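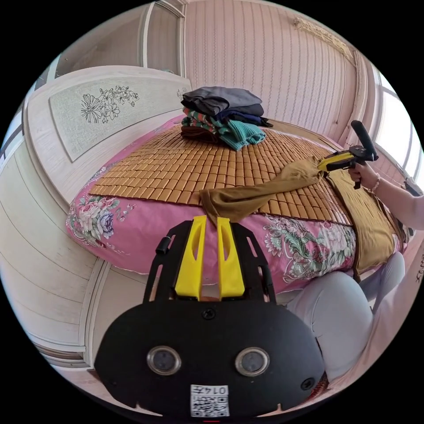

Week 2: Reading a Reissued Book

Course handout, History of Political Ideas in Print
Instructor: Saranya Venkataraman
Section leader: Haris Qureshi
Updated 01/02/2024

What to bring

Bring your copy of the Doucet pamphlet and the Clakora reissue of the same text. If you only have one of them, share with a neighbor. The library at Fletholm holds both on short loan.

1. Terms

Edition: all copies printed from the same setting of type, or from the same files.
Impression: the copies printed at one time. An edition can have many impressions.
Reissue: old text put out again, usually with a new title page, cover or introduction.
Front matter: everything before the main text. Title page, copyright page, dedication, preface, table of contents.
Apparatus: notes, index, glossary and appendixes added by an editor.

People use "edition" loosely in ads and catalogs. In this course please use it in the narrow sense.

2. Who is speaking?

A reissued political tract has at least two voices in it. The author wrote for readers who knew the quarrel of the day. The editor writes for readers who mostly don't. The two often disagree, and sometimes the editor hides it.

Check who signed the preface. The Clakora preface is signed by Hina Sethi and runs to 16 pages. The notes at the back are unsigned. Ghazala Gondal has argued that they were written by an earlier translator and carried over without credit. Her article is in the course packet. Read it before section.

Look at the catalog copy too. A publisher's blurb tells you what the book was sold as. The blurb for the reissue calls it a "lost classic." The first printing was 223 copies, most of them given away, so ask what "lost" means when few people had it to begin with.

3. Cuts and changes

Compare chapter 4 in both versions. The original attacks a rival newspaper by name for two paragraphs. In the reissue these are gone, and there is no mark in the text to show it. Spelling has been updated throughout. "Nation" loses its capital letter in some places and keeps it in others. Make a note of which.

Questions of translation come up again in October, when we read the Vitura lectures. For now work only with the English. 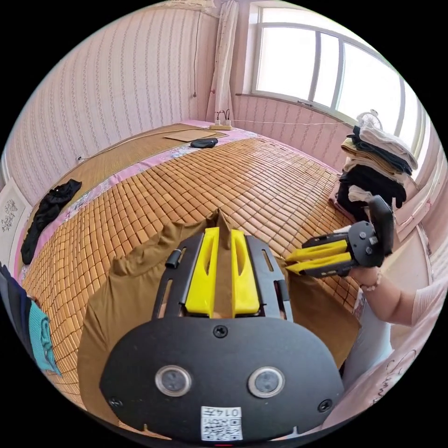 Brown garment on a bed, with a fold pinched up between gripper fingers.

4. Short paper

Pick one passage of up to 100 words that differs between the two versions. Give both readings in full. Then say what changed and what a reader of the later version would miss. Don't guess at the editor's motives unless the preface gives you something to quote.

Cite page numbers from both books. Footnotes or endnotes are fine. Typed, double spaced, name on the first page.

Areeba Siddiqui's paper from last year is on the course site with her permission. It is longer than yours needs to be, but the way she lays out the two readings is a good one to follow.

Reading for next time: Clakora preface, chapters 1 and 4, and the Gondal article.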